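Teaching a two-armed robot to clear the breakfast table, three tries at a time

FOLTVILLE, April. For immediate release.

I'm Milagros Arango, I run the manipulation group at Bralanent, and I've been itching to write this one for months. Our new training method is out, the paper is up on our site, and the code goes with it. We call it Mulcahy, after the street our first office was on (we had a leaky roof and one good chair, and I still miss the bakery downstairs).

So what does it do? Mulcahy helps a robot with two arms decide which arm should go for what. That sounds small until you watch a robot reach for a plate with the wrong hand, bump its own elbow, and start over. People settle this kind of thing without thinking. Robots usually get it from a long list of rules somebody typed in, or from huge piles of demonstrations, and both get old fast when you move the furniture.

Our approach is to let the robot rehearse. Before it commits to a move, it plays out three short versions of the next few seconds in its head, scores each one for reach and for elbow room, and goes with the best. Then it looks again and does the whole thing over. Aurélien Carré came up with the scoring part on a train, and I'm told the first draft is on the back of a ticket.

We trained it on 3000 simulated table layouts and then tested it on 120 it had never seen, with different rooms, different clutter and different lighting. Across that test set it mixed up its arms far less often than our older planner did, and the full tables are in the paper for anyone who likes tables (I do!). Each layout got five attempts, and we report every one of them, including the ugly ones.

"I expected the windows and shiny floors to throw it off, and I had a whole week blocked out to fix that," says Elīna Laur, who built the test rooms. "I spent the week on drinking glasses instead. Glasses are still hard."

She's right, they are. Clear objects and thin upright ones remain our weak spot, and the method slows down when a table gets really crowded. It also hasn't been run on a physical robot yet. Everything we're reporting today is from simulation, and I'd ask anybody writing about it to please keep that in the story.
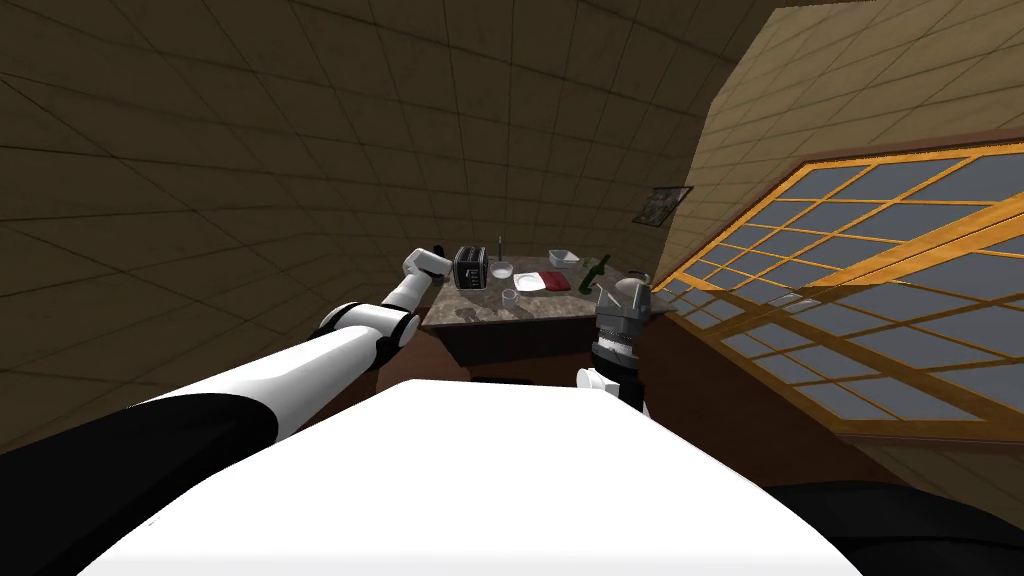
Simulated view from the robot's own body, with one gripper at the left corner of the marble-topped table and the other at the right front corner. Render: Bralanent

Next up is hardware, and Žydrūnas Strazds is already busy with the calibration work for that. We'll also be adding kitchens with drawers and cupboards to the layout set, which plenty of you have asked for. If you try the code and it does something strange, send us the layout file along with the random seed. We read all of them.

Press questions, interview requests and larger copies of the render: Zuleica Honorato, Bralanent press desk, Foltville.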